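Brever Street Tenants Association
Minutes of the general meeting, Thursday, August 22, 2024

Held in the ground floor meeting room, Varnance Building. Hollis Obi in the chair. 34 members signed in, enough for a vote. The July minutes were approved with one correction: the bike room fee is per bike, not per unit.

1. Laundry room
Two of the dryers on the Benavides side are still out of service. The management office has a parts order in and expects the repair before the end of the month. Members asked that the broken machines be tagged so people stop losing money in them. The chair will put up tags tomorrow.

There was a complaint about clothes left in the washers overnight. After some discussion it was agreed that anyone may move a finished load to the table after 30 minutes. A notice to that effect will go on the door.

2. Storage lockers
Prulletti, the locksmith, has quoted a price of $1000 to replace the locks on the basement lockers. The price covers two keys per locker and removal of the old hardware. A member from the fourth floor asked if combination locks had been priced. They had, and they came in higher.

Motion to accept the quote. Seconded. Carried with 8 opposed.

Lockers must be emptied before the work starts. Anything left behind will be moved to the boiler room hallway and held there until the end of September. 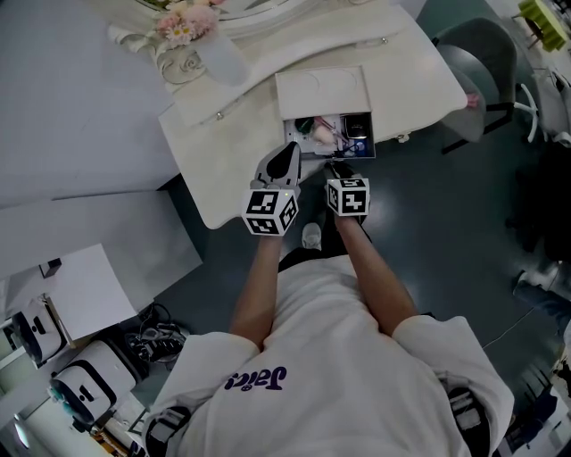

Who pays if a tenant loses a new key? The tenant does, at the locksmith's regular rate, and the office has to sign the request first.

One member asked to have the locker list updated at the same time. Several names on it belong to people who moved out years ago. The chair agreed and will leave a sign-up sheet by the mailboxes – current tenants should write in their unit and locker number.

3. Front entrance
The intercom is working again for all units except the top floor. The light over the steps has been replaced. A request for a second handrail was passed to management in writing, no reply yet.

4. Other business
Recycling pickup moves to the early morning route in September. Bins need to be out the night before.

The hallway on three will be painted after the locker work is done – color to be the same as two.

Meeting closed at 8:40 p.m. The next meeting will be in September, same room, date to be posted in the lobby.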